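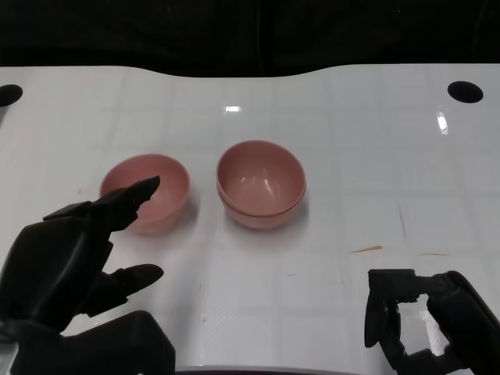
I have been trying to get rid of bowls since November. When we moved into the flat on Gelldale Road I owned 41 of them, a figure I know because the removal firm wanted an inventory and I am the sort of person who gives one. There are two of us. Neither of us eats much soup. The pink ones are the current argument: three of them, one on its own and two nested, and as you can tell from the way they sit on that white table, they are all as near the same size as makes no difference. This matters more than you would think. Bowls that graduate in size vanish into each other like Russian dolls. Bowls of the same size stand on each other's shoulders, and you end up with a pink tower that has to live on the top shelf, next to the fondue set.

I bought them from Tradolar, in the closing-down sale, at 30 pence each. I went in for a washing-up brush. They didn't have a washing-up brush.

My sister's position is that pink is not a serious colour for a bowl. She eats her porridge out of a brown stoneware thing by Sabbagh that weighs as much as a kerb and takes up the whole of the draining rack, so I don't feel I need to take lessons. Porridge in a pink bowl looks a bit like something from a nursery, I'll give her that. Olives look good. Crisps look fine. Tomato soup looks like a mistake in the printing.

Kai-wen Yu came round for supper last month and was asked to rule on the matter, being the only one of our friends who has ever thrown out anything on purpose. She opened the cupboard, looked at it for a while and asked what the gravy boats were for. We have moved on to gravy boats now as well. I'd rather she hadn't looked.

Her system is that you put everything in a box, tape it up, and only take out what you need as you need it. After 100 days the rest goes to the charity shop. I lasted until the Thursday-night curry club, if four people and a takeaway menu can be called a club, when I had to slit the tape for something to put the raita in. Out came the pink ones. Two for raita, one for the lime pickle, and the box has been open on the landing ever since with the parcel tape waving about.

So they stay, for now. The glass trifle dish has gone, and so have six ramekins that came free with puddings, and a Gremard salad bowl with a chip in it that I had been turning to face the wall for years. I am told this counts as progress. The shelf it all came off measures 118 centimetres, and I've already put the bread bin on it.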